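Mernik Scene Packs: Frequently Asked Questions

Last updated June 25, 2021

What do I get for my money?
One license, 300 room layouts, and a library of 1,168 props, most of them the sort of thing you own already and keep meaning to put away.

Do I need a real robot?
No. The arm is simulated too. It never needs a technician, and it can drop the same mug all weekend without anyone filing a report.

Why is there so much clutter?
Because your customers live in it. A gripper that has only met bare tables tends to do poorly at the first houseplant. If you want bare tables, set Clutter to 0 and enjoy your demo.

Can I turn the plants off?
Yes, one by one or all together. Most people who ask this have just lost sight of their target behind a leaf. We suggest leaving the plants in for a week first.

Will it run on my laptop?
If it runs Sitby 2, it will run the packs. The fan may have opinions.

Does it work with Zumeo?
Export does. Import is planned for July. We have not said which July, and support has been asked not to guess.

Are the doors functional?
They open in the Czerwiński House pack. Everywhere else they are scenery, so please stop sending the arm at them.

Can I get a refund?
Within 30 days, provided you have rendered fewer than 300 frames. After that we assume you were having a nice time. 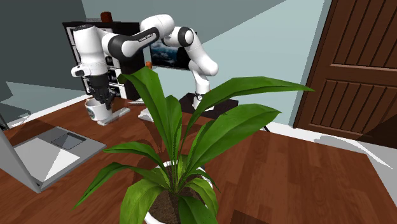 Mug pickup in a simulated room, with foliage.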